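Wondometti starts side-by-side gripper trials

Last updated: Tuesday, 4:40 pm

Robotics firm Wondometti has begun comparing two grippers for its small service arm, and expects to settle on one of them by the end of June.

The first, from Flerkalari, is a two-finger design that weighs 822 grams with its mounting plate. The second is made by Oyelaran and comes in lighter, but opens to only 155 millimetres. Both are being run from the same Curatby controller so that any difference in the results comes down to the hardware.

The company plans 3000 grasps in total, split evenly between the two. Almost 900 had been logged by Tuesday morning, all of them with the Flerkalari unit. Test objects include mugs, folded tea towels, paperback books and a bag of rice.

Wrist cameras are part of the comparison as well. The team wants a close view of whatever is under the gripper, and small parts such as screws and thin cable are a good check on how much detail comes through. Glare on metal is one of the things being scored.
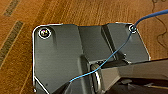 Testing outside the workshop

Part of the work is being done in a break room. Wondometti says a lived-in space gives the cameras a harder job than a bench does, with furniture legs, cables on the floor and shiny appliances at the back of the view. The layout is left as it is between runs.

A wider camera view is recorded along with the close-up one. Staff go through the two together when a grasp fails and note whether the fault lay with the gripper, the arm or the camera. Early notes put most of the failures down to poor depth readings near reflective surfaces – a problem the company also had with its previous controller.
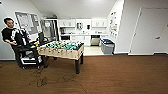 The break room, with the foosball table and the kitchenette behind it.

The Oyelaran gripper goes on next. Swapping the two over means a new mounting plate and a fresh calibration, and the company has set aside a day for it. Grip force will be kept at the same setting for both units, apart from a short run at the end with each maker's recommended values.

Wondometti says it will publish the full results, including the failed grasps. A decision on the wrist camera will be made separately.

We use cookies to remember your settings and count visits. Accept | Manage choices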